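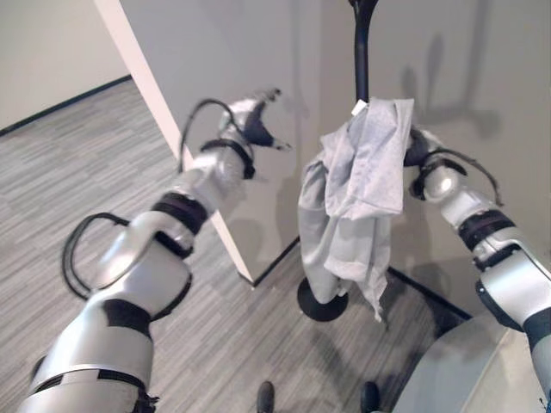
Home | Articles | Authors | Archive | Submit

3. How we ran the bedside handoff study

3.1 The unit and why I picked it

I've worked nights on the children's ward at Gremivdale for long enough to have opinions about shift handoff, and I should say so up front because it shaped what I went looking for. My hunch was that parents hear a lot more during handoff than we give them credit for, and that they remember the odd bits: a number, a drug name, a sigh. Jacqueline Barbier, my co-author, thought I was overestimating this (she works days, and the day parents are busier), so we agreed to write down our guesses before we collected anything. Hers are in Appendix B next to mine. She was closer on two of them and I'm still a little sore about it.

The ward takes kids from four weeks old up to their sixteenth birthday. Most stay a night or two, usually for breathing trouble in winter and for bones and appendixes the rest of the year. We left out the high-dependency beds, where handoff follows a different script.

3.2 Who took part

We asked the parent or guardian at the bedside during the evening handoff, one adult per child. If both parents were there they chose between themselves, and more often than not the one nearer the chair did it! We handed out 400 invitation cards starting in October and got 143 families who finished both interviews. I'd hoped for more. Plenty of people said yes at seven in the evening and had gone home by the time I came around the next morning, and I wasn't going to chase a family down the hallway with a clipboard.

Interviews were done in English or, with a phone interpreter, in whatever language the family asked for. The interpreted ones ran longer, and we didn't trim them.

3.3 What we asked

The first interview took place within an hour of handoff. We asked the parent to tell us, in their own words, what the nurses had said, then what the plan was for the night, then whether anything had worried them. The second was the next morning and covered the same ground, plus one extra question about whether they'd wanted to say something during handoff and held back. That last one was Nimal Wickramasinghe's idea and it gave us the best material in the whole study, so thank you, Nimal.

We scored recall against the written handoff sheet. Each sheet was broken into single statements ("next dose at ten," "can drink but not eat"), giving 855 statements across all the families. Jacqueline and I each marked every one as remembered, partly remembered, changed or missing. Where we disagreed we talked it through, sometimes for a silly amount of time. "Changed" was the hard one. If a parent said "medicine at bedtime" and the sheet said ten o'clock, is that changed or just how people talk? We settled on "remembered" if a nurse acting on the parent's version would have done the same thing.

3.4 The worry scale

Parents also marked their worry on a plain line running from 0 to 100, once per interview. Figure 1 gives the order of events for each family.

Figure 1. Order of events: evening handoff; first interview and first worry mark; overnight stay; second interview and second worry mark; copy of the handoff sheet pulled from the chart.

I don't love these lines. A couple of parents asked me what the "right" answer was, and one dad put his mark past the end of the paper (we entered it as the top score). But they're quick, and tired people will put up with them.

3.5 Things I'd change

I was on shift for some of the handoffs I later asked about. We kept me off the interviews for those families, but the nurses knew what I was up to and I'm sure a few of them spoke more clearly than usual that week. I know I did. We also never recorded how noisy the bay was, and when I read back through the comments, noise comes up over and over: pumps, the TV, somebody else's baby. A repeat of this study should write that down from the first evening.

We also had no good way to handle grandparents. They were often the ones who'd been listening hardest, and our form had one line for one adult.

Contact the authors | © 2022 Gremivdale Children's Nursing Papers | Back to top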